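Sewing room to reopen at Cliravstead hall in July

Anyone who has ever tried to hem a pair of curtains on the kitchen table while the family waits for tea will be glad to hear that the sewing room at the Cliravstead hall opens its doors again in July, after a good long rest over autumn.

Darcy Mahuika, who has looked after the Dunstan Street mending group for 17 years, says there will be room for beginners as well as the old hands, and that you're welcome to bring whatever has been sitting in the bottom of the cupboard - torn school trousers, a favourite doona cover, even the dog's coat.
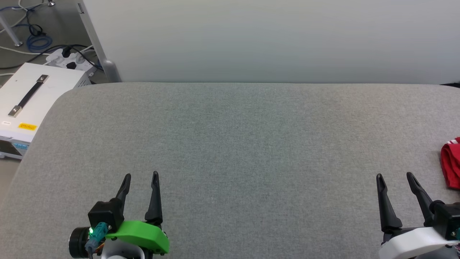
What to bring

Just your mending, and your own scissors if you're fussy about them (plenty of us are). Thread, pins and a cuppa are all provided, and a gold coin towards the power is always appreciated. Over 40 people came along to the last open morning, so do put your name down at the hall office if you'd like a machine to yourself. Doors open at 9.30 am and we pack up at noon, though the chatting has been known to go on a fair bit longer out in the car park.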